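Wamlow Road Markings: read me first

A collection of road views with notes on the paint, the edges and the verges, kept by Lovely Belmonte and friends

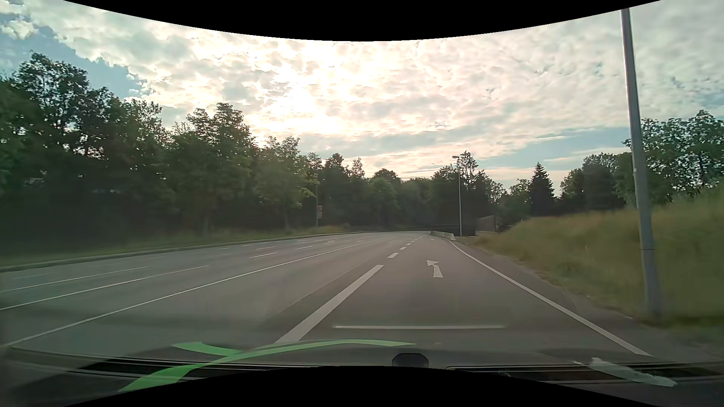 What this is

Wamlow began as a shared folder for people who care rather more than is usual about white lines. It holds 65 views of wide roads, each with a short written note, and it has grown into something we are glad to pass on to anyone who might find it useful: driving instructors, people who draw maps, model makers, or someone who simply wants to know how a lane arrow looks from a car coming up to it.

The view at the top has a good deal of what we write about in one place. There's a long thick dash on the left of the lane with shorter ones carrying on towards the bend, an unbroken line on the right, and an arrow in the middle of the lane with its head pointing up and to the left. If you can write a decent note for that one, you can write a note for nearly all of them.

What's in the folder

views: the pictures themselves, in four groups called Irik, Calimlim, Cernmont and Odds. The first three are named after the routes; Odds is where things go when we can't agree.
notes: one plain text file per view, with the same name as the view.
words.txt: the list of terms we try to stick to.
changes.txt: what has been altered and by whom, going back to July.

How a note is laid out

Each note has the same headings, always in the same order, and you're welcome to leave one blank if there is nothing to say.

Lane: where the lane ahead sits, and what bounds it on each side.
Paint: dashes, solid lines, arrows and any other markings on the surface.
Surface: colour, seams, patches, changes of shade.
Edge: kerb, barrier or plain verge.
Beyond: grass, trees, buildings, whatever comes after the edge.
Traffic: other vehicles or people, or "none seen".

For the opening view, the Surface line reads "grey asphalt, thin brownish seam running diagonally to the left of the thick dash", and the Beyond line reads "green and yellowish grass, then a dense row of tall leafy trees". Please do put seams in. Maribeth Pascual went back through the Cernmont notes adding them and it took her 15 evenings, bless her.

A few words about words

We write "kerb" and "edge line" throughout. A dash is a dash even when it is very small and far off, but if you can't tell whether a faint mark is paint or a patch of worn surface, write "faint mark" and leave it at that. Arrows are described by the way the head points, and we don't guess at what the driver is meant to do next.

Known gaps

There are 2 views in Odds with no note at all, and 40 notes still waiting for a second reader. Gerardo Ignacio is working through the Irik ones, so if you would like to help, start with Calimlim and let him know which you have taken. We have very little on country lanes and nothing at all in snow.

Using and sharing

Use the views and notes freely for teaching, drawing or study, and please mention Wamlow somewhere if you print them. Corrections are very welcome, however small. Send them to Aigars Jankauskaitė, along with the name of the view and the line you would change.

Last tidied September 2, 2021, by Jayson Villanueva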